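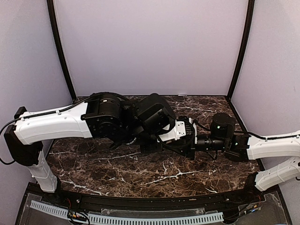
Home Explore Alerts Lists More

Allis Bench Notes
Posted in April, 9:31 pm

1/ Writing up the collision on the two-arm cell because a few people asked what happened after my short post last night. Nobody was hurt. One bent finger, one pulled connector, and a day and a half of lost work.

2/ The setup is two arms facing each other over one tabletop. They share the middle. Each arm can reach well into the other one's side, and handoffs happen near the center with the grippers almost touching. That closeness is normal for this job.

3/ The task was Clikier, our name for the handoff routine. Left arm presents a part, right arm takes it, both back off. We were on cycle 95 of an overnight run when the left arm started its retreat late and the right arm came in for the next approach on time.

4/ The right gripper hit the left gripper from the side. Joint speed was capped at 60 percent, so it was a shove more than a crash. The right arm faulted on overcurrent and held position. The left arm did not fault. It kept trying to finish its retreat while hooked on the other one.

5/ It pulled for 31 seconds. I have the log. Current on the left elbow climbed, sat just under the trip limit, and stayed there until the motion timed out.

6/ So there are two problems. Why was the left arm late, and why did one arm stopping not stop the other.

7/ The second one was easy to find and it's on me. The fault signal between the arms goes through Ditix, our cell controller code. When I moved to the new build I left the cross-stop turned off from a single-arm test. One line in a config file. It had been off for 2 weeks.

8/ The hardware e-stop does cut both arms and always has. I tested it again this morning, three times from each arm's worst pose. But an e-stop needs a person to hit it, and the run was unattended.

9/ The late start took longer. First guess was network delay. Wrong. Timestamps between the controllers matched fine all night.

10/ Second guess was the gripper. Also wrong. It opened and reported open on every cycle up to the hit.

11/ What I found was the connector on the left wrist cable. It had backed out partway. The encoder reading dropped for a moment whenever the wrist rolled past a certain angle, and the driver retried without logging anything above debug level. Most retries cost a few milliseconds. This one stacked up.

12/ The cable had too little slack at that angle. I routed it myself and checked it with the wrist straight. I should have run the joint through its full travel and watched the loop the whole way.

13/ Fixes so far:
- cross-stop is on, and Ditix refuses to start two arms without it
- encoder retries now log as warnings, and three in one cycle stops the run
- right arm waits for a "clear" from the left before it approaches, instead of going by the clock
- longer cable loop at the left wrist, with a locking connector

14/ Not fixed: the current limit on the left elbow. It's set high for the heavy parts. Lower it and we get false trips on those. I'd like a separate limit for the retreat move, when the gripper should be empty anyway. Haven't written that yet.

15/ The bent finger is replaced. I checked both grippers against the Zamani alignment block and the right one was off slightly, so I redid its tool offset. If you have a similar hit, check the arm that looks fine too.

16/ Someone asked if the enclosure would have helped a person standing there. It keeps hands out while the arms move. It does nothing for the arms themselves, and those were what needed stopping this time.

17/ Running it at low speed now, with me in the room. No overnight runs until the retreat limit is in. I'll add to this thread when it is.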